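Proyecto Rastora – Normas de trabajo para celdas de manipulación con dos brazos
Informe de avance para Abera, 15 de julio de 2022

Durante junio cerramos el borrador de las normas internas y empezamos a aplicarlo en el laboratorio de Ornport. El documento fija 5 puntos obligatorios antes de cada sesión: parada de emergencia probada, velocidad limitada, mesa revisada, cableado propio sujeto y registro firmado. La fuerza de cierre de las pinzas queda en 60 N como máximo.

Se han registrado 300 sesiones de las 2.000 previstas. El apartado que más cambios ha sufrido es el de objetos flexibles. Los cables se incluyen ahora en una categoría aparte, con una velocidad de aproximación menor y la obligación de anotar cómo estaban colocados al inicio.

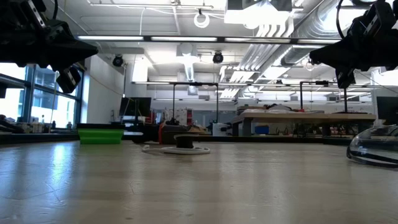 Cable blanco y pieza negra sobre la mesa de madera, en las dos tomas.
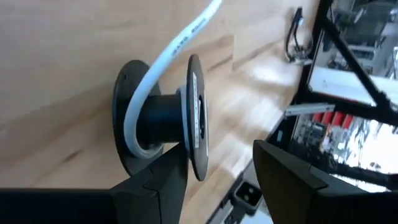 Desde Skunevham respondieron al borrador que la categoría les parece bien, pero que una hoja por sesión es demasiado papel y que preferirían una por turno. También pidieron que se defina qué se entiende por mesa revisada, porque cada operador lo interpreta a su manera. Aceptamos lo segundo. Lo primero sigue en discusión – por ahora se mantiene la hoja por sesión.

Pendiente para el próximo periodo: redactar la definición solicitada, traducir el anexo de paradas y acordar con Abera el formato del registro.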